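How to put on a small acoustic gig in a café or pub room

Updated May 25, 2026

You don't need a proper venue to run a good acoustic night. A back room that holds up to 30 people will do, as long as you sort out the basics early.

Booking the act

Write to the performer at least two months ahead. Say what you can pay, how long you want them to play and whether there is food. For our July night at the Kurnel in Romelport we offered a flat fee of £400 and kept the ticket price at £8. Put the agreement in an email, even if you know each other well.

Checking the licence

Ask the landlord what the premises licence covers and what time music has to stop. Do this before you print anything.

Sound

One voice and one guitar need very little. Two small speakers on stands, a basic mixer and two microphones are enough. Set the speakers slightly in front of the singer to avoid feedback — then walk to the back of the room and listen. It will sound duller once people are in, so leave the treble a touch higher than you think.

The room

Turn off the fridge behind the bar if you can. Put chairs in short curved rows and leave a clear path to the toilets. Patterned paper or fabric behind the performer looks better than a bare wall in photos.

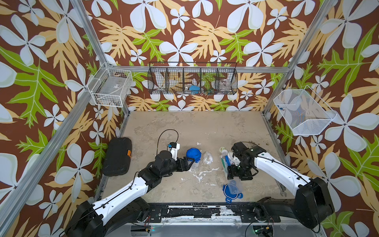 Bold floral wallpaper with wire baskets on the walls.

On the night

Doors open an hour before the music. Soundcheck should be finished by then. Have a float of change at the door, and pay the act before they pack up.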